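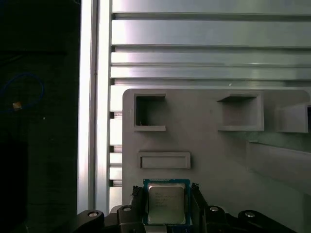
Orla Mac Giolla wrote back on the signup form: why would we keep a desktop past five years when new ones cost less than the labor to fix them?

Start with that. Read it out, slow. Good question, and half the room is thinking it.

**Opening**

- who here has a closet of old PCs? hands
- ours at Livbridge: 46 desktops, no list, no labels, one key
- cheap new box is cheap until you add setup, moving files, the printer that won't talk to it
- DON'T do the landfill speech. They know

**What goes wrong with old ones**

- mostly dust, drives, power supplies
- people say "it's slow" – ask slow at what? startup? one program? Web?
- more memory or a new drive fixes a lot of slow. Check what the board takes before you order (Deltbridge story, wrong sticks, whole box sent back. keep it short)

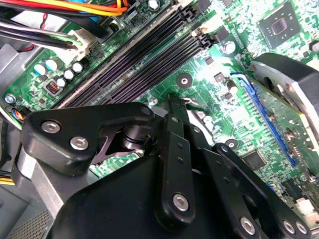

- same goes for drives, same goes for power supplies. Model number first, then shop
- write down what you put in and when. Tape inside the side panel is fine
- pause for questions, drink water

**Money**

- we gave ourselves $2,000 for the year
- spent most of it by May, mostly drives
- 40 machines back on desks, rest for parts
- someone will ask about staff time. Say yes it's real, we did it on slow afternoons, I did not track it well
- if the fix costs more than half of a used replacment, stop
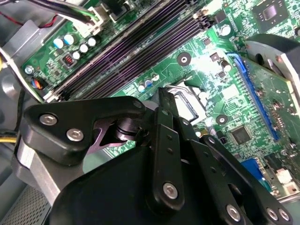 *Notes: T. Bauerfeind, Livbridge office support. Rev. 3/26/18*

**Who decides**

- one person says keep or scrap. One. We tried a group vote, took weeks
- wipe the drive BEFORE it goes on the shelf, not when it leaves
- Ilovwood does it the other way round, ask them how its going (nicely)
- back to Orla's question here – sometimes she's right, old is just old. Give the example of the front desk PC, we fixed it twice and then bought new

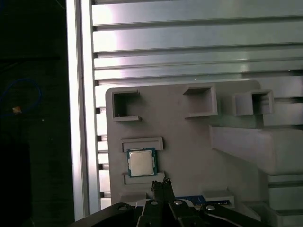

**HANDOUTS / AFTER**

- label sheet, one per table
- shopping checklist is on the back, tell them to flip it
- parts swap list by the door, sign up if you have spares
- running over? skip the Deltbridge story
- get the adapter back from the front row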